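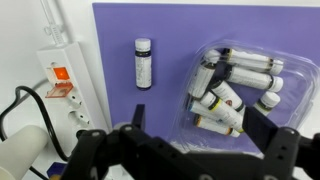

Page last changed: 3 Dec 2020

I am tired of films that ask me to admire somebody before I have met him. The sports biopic does this more than any other kind, and "Lultix" is the newest one I have watched. It tells the life of a rower from a poor harbor town, Zondonport, and in the first 2 minutes we already hear the crowd shouting his name. After that, what is left for us to discover?

I know the answer that producers give. The audience knows the ending, they say, so we must sell the feeling and not the surprise. I do not agree with this. I knew the ending of "Tian" when I saw it in June, and I still held the arm of my seat. That film spends almost a third of its length on a winter when the swimmer cannot train and works at her aunt's bakery. She is rude to the customers. She eats too much bread. When she comes back to the pool, I cared about her, and the race itself takes only three minutes.
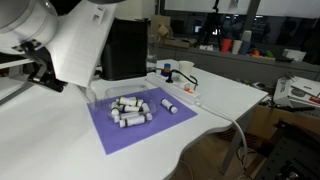

"Lultix" runs for 133 minutes and I cannot remember one ordinary meal in it. The hero trains, suffers, and gives speeches. His brother exists to doubt him and later to cry. The mother has a letter which she reads two times, with music both times. The actors are not bad, and the lead clearly learned to row, but the script gives him nothing to do with his hands when he is on land.

There is also the question of permission. Many of these films are made with the help of the athlete or the family, and I understand why. The rights must be bought, and a son does not want to see his father drunk on a big screen. But a life which has been cleaned in this way becomes similar to every other cleaned life. I could move the hero of "Lultix" into a boxing film and change only his shoes.
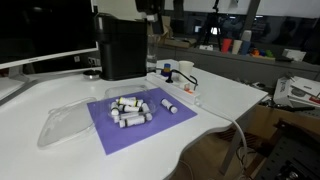 The small picture "Ultero" went another way. It changed the name of its cyclist, bought no rights, and could therefore show him cheating and lying to his team. I heard people in the row behind me complain that he was not likable. I thought about him for a week.

I would like to see more directors take this risk, even with a famous name in the title. Let the champion be boring at breakfast. Let him lose an argument that he should have lost. The stadium scene with its 3000 extras can stay, I have nothing against it, but I want to know who is walking into that stadium before the music tells me to stand up.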